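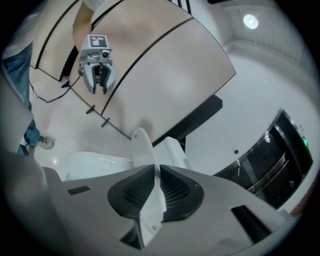 4. Teaching Nilletar what your grippers look like

By now you have both hand-held grippers charged, paired and shouting their timestamps at the host. This section covers the perception side: masking the gripper body, registering the marker, and setting up the tracker so that it follows the gripper and leaves the kitchen out of it. Allow an unhurried half hour. If you skipped section 3, the software will notice before you do.

4.1 Before you start

You will need:
- Nilletar 2 installed on the host, with the license file where the installer asked for it
- the marker sheet, printed at 100 percent (your printer would like to "fit to page"; decline)
- one short recording from each gripper, made in the room where you plan to work
- a ruler you trust

Note: Recordings made at a desk for convenience will calibrate nicely and then fail in the real room. Make them where the work happens, shiny floor and all.

4.2 Draw the body mask

The camera on each gripper sees a good deal of the gripper. The housing and the fingers sit in the same part of every image, and the tracker, left alone, will conclude that the world is standing still. The mask tells it to ignore them.

1. Open the recording in the Mask tab.
2. Scrub to a moment with the jaws fully open. Press Snapshot.
3. Scrub to a moment with the jaws fully closed. Press Snapshot again.
4. Trace the gray housing in both snapshots. Include the mesh vents and the white fin between them. Include anything blurred at the image margin that belongs to your own gripper, such as the side of a jaw.
5. Press Merge. The mask is now the union of both outlines.
6. Grow the mask by 2 pixels with the plus key. Resist growing it further because it feels safe.
7. Save as body_left or body_right. The software matches masks by file name and has no sense of humor about spelling.

Note: The fin and finger are pale, and so are a lot of floors. If you are tracing white against white tile, turn on Edge Boost and trace what it shows you.

Caution: Do not copy the left mask to the right gripper and flip it. The slots and openings in the housing are different on each side, and the result will be wrong by just enough to waste an afternoon.

4.3 Register the marker

Each gripper carries a square marker on top so the other one can find it. Two grippers that can see each other drift far less than two that are guessing.

1. Measure the printed square along one edge, black border only. Do this with the ruler. The number on the sheet is what the printer was asked to do.
2. Enter the size in the Markers tab.
3. Assign an ID to each gripper. The factory sheet ships with 377 and 1378. Any pair will do as long as they differ.
4. Load a recording in which one gripper passes through the other's view, and press Detect.
5. Check that the overlay sits squarely on the marker and that its axes don't flip as the gripper tilts.

If the axes flip, the marker is too small in view or seen too nearly flat-on. Bring the grippers closer together and tilt one of them. If they still flip, look for a curled corner on the print before you file a ticket.

4.4 Tell the tracker what to distrust

Nilletar builds its map from whatever holds still. Wide-angle lenses see everything, including the operator's legs, which do not. Set the following in the Trust tab.

1. Turn on Person Reject. It covers arms, legs and shoes. It is fond of blue jeans and slower with bare forearms, so check both.
2. Set Glare Limit to Medium for matte floors and High for glossy tile. Ceiling lights reflected in tile move as you move, and the tracker will happily adopt them as landmarks.
3. Leave Seam Lines on. The thin dark joints between cabinet panels are among the best features a kitchen has to offer.
4. Turn off Self-Lit Objects if there is an indicator light on an appliance. A small green dot in a glossy black door is a poor thing to navigate by.
5. Loose cables may be used as landmarks only if they stay put. Exclude any that you or your feet might drag.

4.5 Run the check

1. Press Verify. The software replays the recording and draws the path of each gripper.
2. Read the loop error at the bottom of the panel. Green is fine. Yellow is fine if you are in a hurry. Red means return to 4.2.
3. Press Write to Profile.

Caution: Write to Profile overwrites the previous profile without asking. This has been raised with the developers at Hegyi, who have added it to a list.

4.6 Error messages you may meet

2004 MASK EMPTY: You saved before pressing Merge.

MARKER SIZE IMPLAUSIBLE: You entered centimeters. The field wants millimeters.

MAP DOMINATED BY SELF: The mask missed part of the housing. It is usually a pale part.

TWO GRIPPERS, ONE ID: See 4.3, step 3.

Profiles written on an Eltex host can be moved to a Celtberg host and back, provided both run the same release. Copy the whole folder, masks included, then run Verify once on the new machine before you record. Continue with section 5, Jaw Width.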